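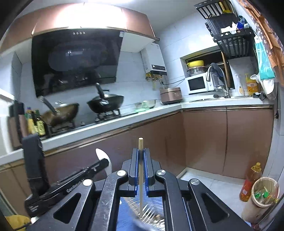
Evening, January

Day three in the Skokier apartment, and I have moved into the kitchen the way other people move into a country. I know the customs now. The hot water is slow and the rice cooker is never to be left plugged in, per the note from the landlady, who signs herself J. De Graaf and underlines things.

Today was chopsticks. I had meant to do the whole kitchen, and I told Mom on the phone this morning that I was doing the whole kitchen, and what I did was chopsticks. They have been multiplying since the Trandby house. Plain light wood, rounded at the tips, no pattern, so that any one of them could be married to any other one, and you would think that would make it easy. But they are not all the same length. I found this out by standing them on end, one at a time, and squinting, like a man buying lumber. Two of them differ by the thickness of a fingernail. I paired them anyway. People have built marriages on less.

The odd one went back in the drawer. I can't throw out a single chopstick. It's good for poking rice and for getting the lid off the thing under the stove, and it once unblocked a sink.

The woks stay out on the stove. I tried them in the low cabinet and it took both arms and a knee to get them back, so the brown-gold one has the left burner and the black one has the right, with the glass lid on. I use the black one for everything. The brown-gold one has that long handle that sticks up and waits for my sleeve. I've been caught by it twice since we got here and both times I apologized to it.

Jeanine (I have decided to call her Jeanine, though not to her face) left a laminated sheet about the range hood. There are four buttons across the top. The sheet explains three. I pressed the fourth after lunch and nothing happened, or something happened in another apartment. The front of the hood is a big panel of black glass, which means I cook all my meals opposite a dim version of myself with bad posture. I wiped it down with vinegar. I could see the posture better.

Water heater: behaving. I do not like having it right there on the wall with its pipes showing, but it was here first. The cable still runs across the tiles where anybody could see it. I priced a cover strip at Prakow's, and they wanted 14 dollars for a length of white plastic, so the cable and I will be seeing each other every day.

Lunch was leftover rice and an egg. Then I washed up, draped the cloth over the faucet and got the green sponge out for the counter by the stove, where there was a ring of something that belonged to the previous tenants. It came up on the third go. I was very proud and had no one to tell, so I am telling you.

The yellow box is still on top of the microwave, on top of the clear one. I said I'd find it a shelf. There is no shelf. The niche was plainly built for a microwave and the ambitions stop there. I've started to think of the two boxes as part of the microwave – it's a tall microwave.

Spent 40 minutes on hold with Omerović about the missing carton. They have it down as number 69 of a load that was not ours, and would I mind describing the contents. Ladles, I said. A colander. The good knife. She asked me the value of the ladles. I said they were sentimental, and she typed for a long time.

Tomorrow the spice drawer, if I'm spared. Rice is on. Must remember to unplug it.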